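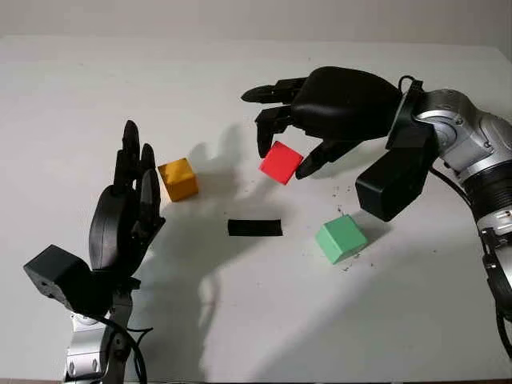 Red cube up, green cube down, crumbs around the green one.

Wipe the table before the blocks come out. Grit under a painted block scratches the paint and the tabletop, and you'll get to be annoyed twice. Dry cloth first, damp cloth second.
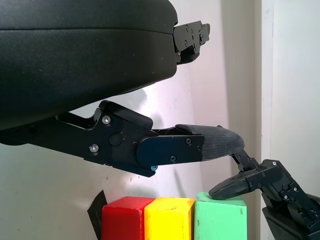
Red, yellow and green, side by side.

Old wooden blocks chip. Leave small chips alone and sand only the splintery ones. I touched up a whole Fodor set one February and it now looks like a set somebody touched up.
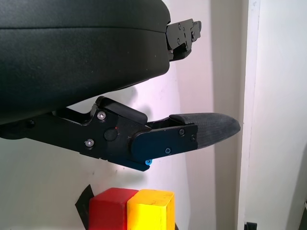
Mirkberg reader writes that a dab of clear wax hides worn corners better than paint, and that her tin has lasted 34 sets of blocks. Fine, but let the wax cure for 3 days or everything sticks to it, dust included.

For stacking, put a flat pad underneath. It saves the table and tells everyone where the tower is supposed to go, which they will ignore.

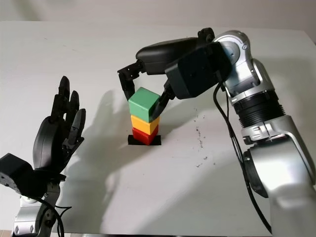 Can painted blocks go in the dishwasher? Keep them out of it. Wood swells, paint lifts, and you end up with a very clean box of kindling.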